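Kastirstead opens shared kitchen for Flenetar tenants

Kastirstead, the housing and services group, will open a shared kitchen on the ground floor of its Flenetar building this June. The kitchen will serve residents in all 264 apartments and is part of the Masson program, which pays for improvements to common areas.

A countertop microwave has been chosen for the new room after requests from residents who work late shifts and want to heat a meal without using a stove.
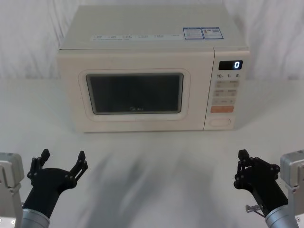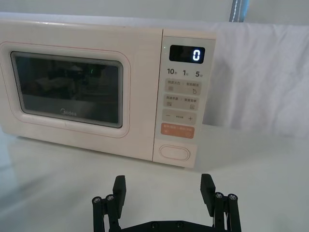
The cream-colored countertop microwave, with its display at 0. 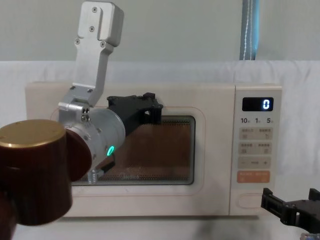
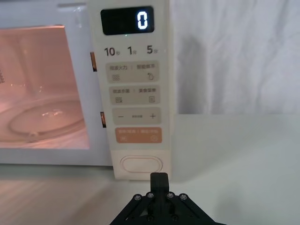 Residents asked for simple equipment, and the choice was made with that in mind. An English guide to the controls will be posted on the wall at eye level, in large type, and a copy will go to each apartment with the June newsletter. The guide covers heating, thawing and cleaning, and lists the kinds of dishes that are safe to use. Metal containers and foil are not allowed.

The kitchen will also have a sink, a long table and open shelves for dry goods. Food left on the shelves must carry a name and apartment number. Items without a label will be removed on Saturday mornings – this rule already applies in the laundry room and will not change.

Kastirstead has set aside $3000 for small appliances and tableware. Plates and bowls come from Griltura, which is supplying 100 place settings. Residents are asked to wash and return what they use, and to wipe out the microwave after each meal.

The room will be open daily from 6 a.m. to midnight, using the same key card as the front entrance. Groups may reserve the table for up to 2 hours at a time through the building office. There is no charge for residents – outside groups should contact the office for terms.

Questions about the kitchen or the Masson program can be sent to the Kastirstead press desk or left at the Flenetar building office.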